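January 21, 2021. Demo for the Proter visitors, Hernport site, main room

Up at 80% charge on both grippers, fine for a short run. Mercado build 2929 on the laptop, not the newer one (didn't trust it with people watching). Trestden lot came early so no proper warm up.

Ran the pick and place first. Went ok. Then they wanted to see the hand-held recording close to, so we let them stand nearer than planned. Tape on the floor next time, or chairs pushed right back against the wall.

Questions they asked, before I forget:

- how long to learn to use the gripper. Said 2 sessions, which is what the last lot needed
- does the backpack get heavy. Yes after an hour
- can it run without the head camera. Said no, need to check that properly
- what happens to faces in the recordings. Blurred before anything is stored

Log dropped at clip 305. Restarted, lost maybe a minute, no one minded. Same fault as before xmas I think, cable at the pack end. Swap it before anyting else gets booked.

Also the pads. Left one on the spare gripper is wearing and slipped on the smooth parts twice. Order more, and put a fresh pair on the morning of, not the night before.

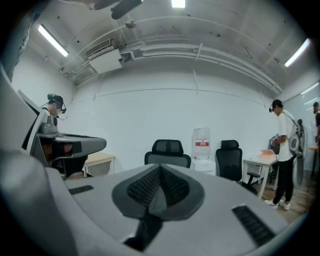 **Filed under: Demos / Visits**

Two of us in dark caps and head kit, grippers on the go, table against the plain wall. Room is tight once everybody's in. Trestden want a second visit in March with thier own parts to try, so need a list of sizes from them first. Nothing shiny pls.

To do: cable, pads, floor tape, ask Mercado about the log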